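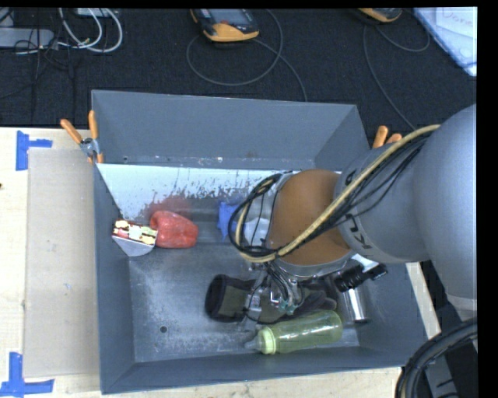 关于我们

Prestolby 是一所教成年人修补衣物的小学校，开在一条下坡路的中段。常有人推门进来问能不能改裤脚。能，不过得您自己改，我们在旁边看着。

学校是 Matúš Skála 和 Janka Říha 办起来的。Matúš 以前给剧院做戏服，习惯了东西只要撑过三幕就行；Janka 学的是纺织品修复，一块巴掌大的桌布可以补上一个冬天。两个人对“补好了”的理解至今没有统一，所以同一只袖口，周一班和周四班的补法不太一样。学员很快就学会了只问其中一位。

我们的基础课叫 Flokska，共 31 课时，从穿针讲起。每年都有人申请跳过穿针这一节，每年也都有人后来悄悄回来补课。之后是织补、换拉链、补羊毛衫的肘部，最后两节留给大衣里衬。里衬很难，报名前请有心理准备。

进阶班由 Eduard Kollár 带，只收自带衣物的学员。他不评价衣服值不值得补，这一点写进了合同，是他本人要求加上的。去年有位学员带来一件穿了 38 年的毛衣，原来的毛线剩得不多，补完以后袖子比身子新得多，他每次来上课都穿着。

教室在二楼，没有电梯，窗户朝北，下午四点以后要开灯。缝纫机大多是 Hájek 裁缝铺歇业时转给我们的，踏板偏重，第一次用请轻踩。线架按颜色排过一次，现在按谁最后用过来排。

我们不收加急活，不卖布，也不办生日派对（问的人比您想的多）。楼下橱窗里的那条灰裙子是样品，右侧的补丁故意做得显眼，请不要再进来提醒我们了。

下一期基础课 5 月开班，报名费 3000 克朗，针线包括在内，顶针自备。顶针的大小因人而异，借来的总是不合适。可以到店里登记，也可以写信给 Svetozár Jelínek，他负责回信，字写得很小，语气比本人严肃。

上课期间门铃不一定有人应，手上有针的时候我们一般先把这一针走完。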